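4. Running the gear-on-pin trials

Read section 3 first. If the wrist camera has not been calibrated since the fingers were last changed, nothing you record here can be compared with the Brerell baseline.

4.1 What this test can and can't tell you

The Uvmont policy was trained on 2000 recorded insertions, nearly all of them done by Attila Kiss on one bench. The published success rate comes from that same bench. Treat it as a claim about that bench until your own runs say otherwise. The Grikari scoring script reports a single percentage, and it will happily give you one after four trials. Please don't quote it.

4.2 Before you start

1. Lay the grey cloth flat and fix the plate in its holder. Check that neither pin turns by hand.
2. Wipe the bore of the gear and both pins. Oil makes a poor policy look good.
3. Look at the grip pads. Replace any pad that has lifted from its finger. Wear at the edges is acceptable, but write it in the log, as we have not ruled out that worn pads change the result.
4. Set the gripper force to the value in your bench file. Do not raise it to rescue a slipping part.

CAUTION: Keep your hands clear of the fingers once the arm is enabled. The stop button cuts motion but does not open the gripper.

4.3 Recording a trial

1. Place the gear between the fingers with the pads against the teeth, then close the gripper from the pendant.
2. Start the recording, then the policy, in that order. Trials started the other way around lose their opening moves and have to be thrown out.
3. Keep an eye on the wrist view during the approach. You want the flat face and the bore in sight, with the plate behind. When the gear is close to a pin, its own teeth can hide most of the pin tip, and we suspect the policy is guessing from the plate rim at that point. Shamim Cheema's masking runs point the same way, though they were done on a single plate. 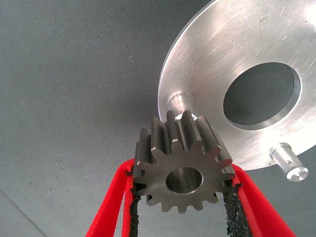

4. Let the trial run for 30 seconds or until the arm stops by itself. Do not nudge the cloth, the plate or the gear.
5. Score the trial by hand before you open the script output. A gear resting on top of the pin is a failure, however tidy it looks.

4.4 How many trials

Run 24 for each plate position. If you abort one, log it as aborted with the cause and run another. Dropping aborted trials without a note is how the early Nghiêm figures came out so high.

Note: The script counts a released gear as seated if it stays within its height limit. We have seen tilted gears pass. Where your score and the script's disagree, keep both and attach the recording.

Changing the plate position is covered in section 5.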